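Chapter 6
Reclosable Bags

6.1 Scope of the chapter

A reclosable bag is a flexible pouch with a closure that can be opened and shut by hand many times. It is used in the home for food, small hardware and travel items, and in light industry for samples and spare parts. Chapter 5 dealt with bags closed once, by heat or by tie. The present chapter treats the pressed zipper, its parts, its common faults and the way a filled bag behaves when it is laid down, stacked or packed in a box.

The reader should already know the terms film, gauge and side weld (Section 5.2). Worked problems are placed at the end of the chapter and use the Stougaard bag sizes listed in Appendix C.

6.2 Parts of the bag

The body is made from two walls of thin plastic film joined at the sides and at the bottom. The zipper consists of two strips, one on each wall. One strip carries a rib and the other a groove. Pressing the strips together forces the rib into the groove along the full width of the mouth. The film above the zipper is called the lip. Its purpose is to give the fingers something to hold when the bag is opened.

Zipper strips are often coloured. The colour has no effect on the strength of the closure, but it allows the line of the mouth to be found quickly when the walls are clear and the bag has lost its flat shape. Some makers use two colours, one for each strip, so that a third colour is seen where they meet.

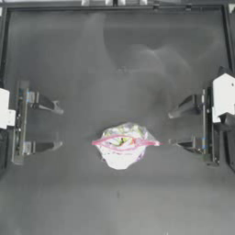
Page last changed: September 23, 2021

6.3 The bag at rest

An empty bag is a flat rectangle and can be described by width and height alone. Once it has been filled or handled, these two measurements are of little use. The film folds and the body becomes rounded and lumpy, as in the figure, where the pinkish-red zipper runs across the middle of the bag and its right end stands slightly clear of the body as a small point. The zipper is stiffer than the film on either side of it and tends to keep a straighter line.

Creased film also scatters light. A clear bag may look whitish on a dark surface, and contents are then easier to make out in some parts than in others. In the figure, yellowish-green matter shows near the zipper, while the lower half is smoother and brighter.

For these reasons Kjærgaard proposed that a filled bag be recorded by three values: zipper length, greatest thickness, and the angle between the zipper and the long axis of the body. Her method is used in the rest of the chapter — with one change to the thickness reading, explained in Section 6.5.

6.4 Trapped air

Air left in the bag at closing adds volume and makes stacking unstable.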